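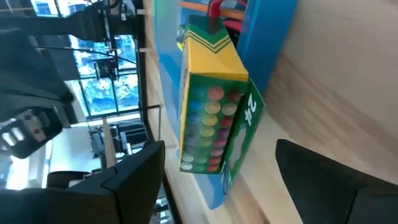 Crayons or colored pencils for a shared desk, what do you prefer? I am organizing the supplies for our drawing evening in Trornport and I must decide before Friday. My own vote goes to the crayons. The box with 24 on the green side gives reds, blues, greens and even a white one, and the tips stand so close together that a missing color is noticed at once. But my colleagues say it is for small children.

ccarretero

plerwood_pen wrote:
Pencils. Crayons break, and then you have paper and wax in all the drawers. I have thrown away 23 broken ones since July, I kept them in a jar.

ccarretero wrote:
Thank you, but pencils need a sharpener, and ours always disappears. For the moment the desk has only this: 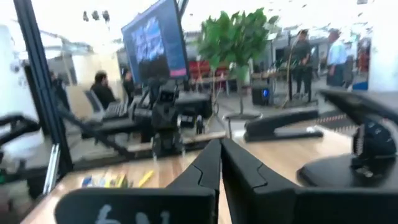

Pens and markers at the left, stapler at the right.

Keogh wrote:
I do not agree with plerwood_pen. Broken crayons still draw. Your problem is the markers, they should stand in a cup and not lie on the wood. Is the yellow one closed well?

ccarretero wrote:
I will check it tomorrow. A cup is a good idea, I have one from Gandberg at home.

plerwood_pen wrote:
A cup falls over. Use a flat tray, and put the stapler in it too.

Keogh wrote:
Then the stapler lies on top of the pens. Two trays, please.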